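Speaker notes: Collecting hand demonstrations with two grippers

Talk for the Alora workshop, speaker Defne Tokgöz 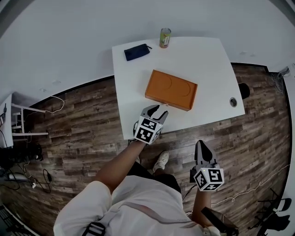 Page last changed: 8th March, by D. Tokgöz

Opening (keep this slide on while people sit down)

Good afternoon and thank you for the invitation. Say my name slowly. Say that Jae-hoon Yoon did half of this work and that he is in the second row, so hard questions about calibration go to him.

Start with the table. A person holds a gripper in each hand and does the task with them. The cubes on the grippers carry the printed tags, and from these tags we compute where each gripper is. Point to the left one first, on the near edge of the table with its fingers open. The right one is at this moment lower, over the floor beside the table. I will come back to this, because it is a problem for us.

Slide 2. What we wanted

In the project Zernus we want a policy that can tidy a small table with two arms. For this we need many examples made by people. We decided early that we do not want to drive a robot from a distance to get them. It is slow and the operators become tired in the shoulders. With hand-held grippers a new person can start on the same morning.

Pause here. Ask who in the room has collected data by themselves. Usually it is less than I expect.

Slide 3. How much we have

We kept 429 episodes after cleaning. We threw away 92. Please do not read the table on the slide aloud, only say these two numbers and go on.

The biggest reason for throwing away was lost tags. If the hand goes under the level of the table, or the wrist turns too far, the camera sees one face of the cube from a bad angle, or no face. Then the track jumps. Go back to the first picture here and show the right gripper again. A rest position like this one is natural for the person, but for us it is a risk. We now ask people to start with both grippers above the table.

Slide 4. The objects

A flat orange case, a dark blue pouch with a zipper, a drink can. They look simple. I chose them so that each one asks for a different grasp. The case is wide and low, and the fingers must come to it from the side. The pouch is soft. The can is easy to take and also easy to push over.

At Ukcombe they asked me why we did not use more objects. My answer was that we preferred to change the positions more and the objects less in the first round. I am still not sure it was the right choice. Say this openly, the audience likes to discuss it.

Slide 5. Instructions to the operators

In September we gave people a full page of rules. They forgot most of it. Now there are 3 rules on a card:
Begin with both hands over the table.
Do not correct a mistake quickly, let it be visible.
Stop for one second at the end.

The second rule needs a short explanation. People feel ashamed when they drop something and they repair it in a hurry. The slow repair is very useful for the training, the fast one is almost useless. (Tell the story of the operator who said sorry to the can. Only if there is time.)

Slide 6. The room

Do not stay long on this slide. Mention cables. We have cables on the floor on both sides of the table, and the gripper in the right hand has its own cable too. For the next round Jae-hoon wants to bring them from the ceiling. The light was kept the same for all sessions, but I regret this a little, as the policy may learn our room too well.

Slide 7. Open points

How to mark an episode in which only one hand works? Eberhard, the older set, gives it a separate label. We did not, and now we must do it by hand.

How long should the pause between episodes be? If it is too short, people become careless.

Last slide. Thanks and the contact address. If the chair shows the card with 2 minutes, skip slide 6 and go directly to the open points.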